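Lestthorpe Patient Travel Grants - Data Card

Version 2, released 2024-03-18
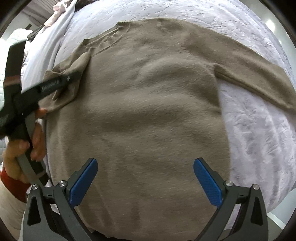

One reader of the first release asked why the award amounts did not add up to the total in the clinic foundation's yearly report, and whether rows had been dropped. No rows were dropped. The report counts pledges; this file counts payments made.

Contents

The dataset holds 3491 payment records for travel help given to patients in treatment at the Lestthorpe clinics. Each row is one payment. A patient may have several rows. There are 831 distinct patient keys.

Files

payments.csv - one row per payment
funds.csv - one row per funding source
codes.txt - meaning of the short codes used in both files

Main fields

patient_key: random string, stable within a release only
fund_id: links to funds.csv
pay_type: F (fuel), L (lodging), B (bus or rail), O (other)
amount: US dollars, two decimals
miles: one-way trip length, rounded to the nearest five
month: year and month of payment; the day is removed

Source and cleaning

Records were exported from Lagman, the grant ledger used by the foundation office. Duplicates were flagged with Prover and checked by hand. Roughly 56 rows had a missing pay_type and were set to O. Refunds appear as negative amounts and should be kept when computing totals.

Known problems

Payments made through the Fovton office before April 2019 have no miles value. Lodging paid straight to a hotel is entered under the month of the invoice, so it can fall after the stay. Patient keys changed between releases - do not join version 1 to version 2.

Use

Free for research and teaching. Do not try to identify patients. Tables built from this file should hide any cell with fewer than five patients.

Corrections go to the data desk at the foundation office. Include the file name and row number.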